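4. Cleaning low-pile carpet with the Matside Tredis

Read this section before the first use. For wool carpet, see section 6.

4.1 Filling the tank

1. Switch off the machine and pull out the plug.
2. Lift the tank by its handle and turn the cap to the left.
3. Pour in 1,000 ml of lukewarm water.
4. Add one cap of carpet liquid. Do not use dish soap, it makes too much foam.
5. Close the cap until you hear a click.

Caution: Never fill the tank with boiling water. The seal can be damaged.

4.2 Before you clean

Vacuum the carpet two times, the second time across the first direction. Small dirt that stays in the pile will become mud when it meets the water.

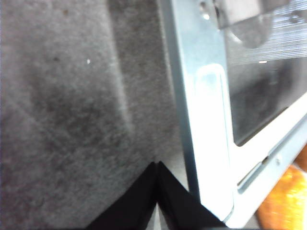
Test the liquid in a corner where it is not seen. Wait until the corner is fully dry and compare the color.

4.3 Cleaning

1. Set the dial to LOW.
2. Pull the machine slowly toward you. Do not push.
3. Let each strip overlap the last one a little.
4. Empty the dirty water tank when the red float is up.

Note: Thick carpet backing can need up to 72 hours to dry. Keep a window open and do not put furniture back before this time.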